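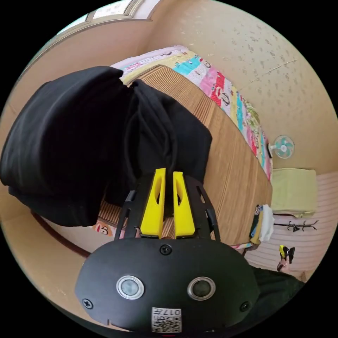

Tuesday, late

Wastville lost 4-0 and I have the hoarse throat to prove I thought it might go otherwise. I sat in my usual place behind the dugout, where you get a fine view of Rigoberto Ibarra's back and very little of the left wing. Given what happened on the left wing I count that as a blessing.

The first one came before I had the lid off my tea. Rutilio went up for a corner he had no business going up for, stayed there to admire it, and was still walking home when their number nine rolled it in. Ibarra said a word I had to look up. The second was a penalty, soft as butter, and I would have complained more if I hadn't seen the same referee give us one just like it in April. I did complain a bit.

Half-time: a pie, of which the less said. Vlastimil Sokol had come over on the bus and stood beside me explaining that the trouble was our shape. Vlastimil has believed the trouble was our shape for as long as I have known him. When we won the cup tie he said the shape had been poor but we'd got away with it. He wants three at the back. We haven't got three at the back, we've hardly got two, and one of those has a dentist's appointment on Saturday which he says can't be moved.

The new away strip had its first outing and was the best thing on the pitch, though it was up against very little. Mirura made it. It's a sort of deep green with a collar, and from the far side you'd take us for a bowls club. Lenka likes it. She says a collar makes people stand up straighter, and I said it would be something if it made them track back.

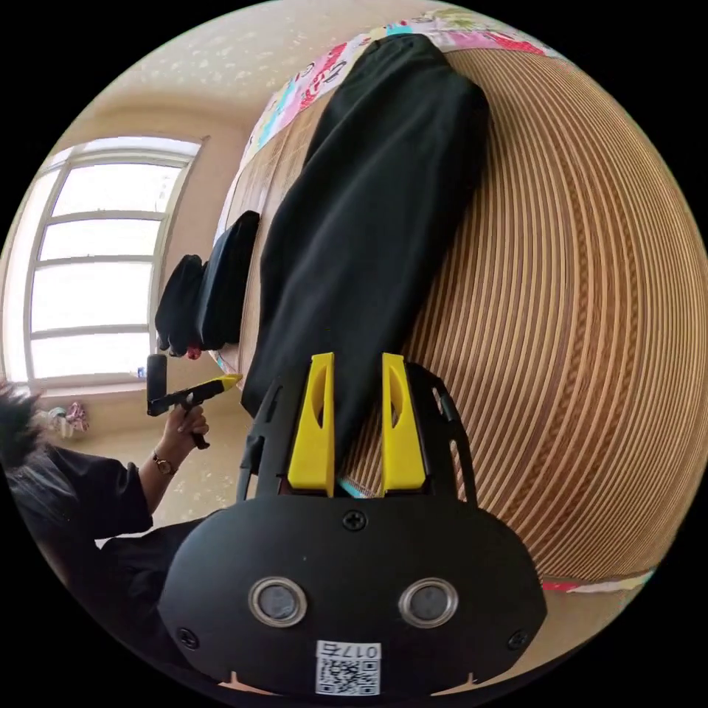
Crowd given out as 299. Last season we'd have had nearly twice that for Dorna, but last season we were fourth and it wasn't sleeting. The chap on the microphone read the figure as if he were announcing a death in the family, then played the wrong song.

Third goal: didn't see it, was looking for my glove. Fourth goal: saw it, wished I'd kept looking. A good goal, to be fair to them. Their lad hit it from 20 yards without taking a touch and even Radomír Beneš clapped, and he's our goalkeeper's uncle.

Ibarra came past afterwards and said there were positives. I asked which and he said he'd have a think. I do like him. He has the face of a man waiting for a plumber.

Walked home the long way with Vlastimil, who drew his three at the back on a wet car bonnet with his finger until the owner came out. Glove was in my other pocket. Beans on toast, radio off in case they read the scores.

Away on Saturday. Coach leaves at nine. I told Lenka I was giving this one a miss and she has already put the flask by the door.

Search this diary
Type and press enter

Last updated: Tuesday, 11.40 pm

Contact | Copyright the author, please ask before copying | Back to top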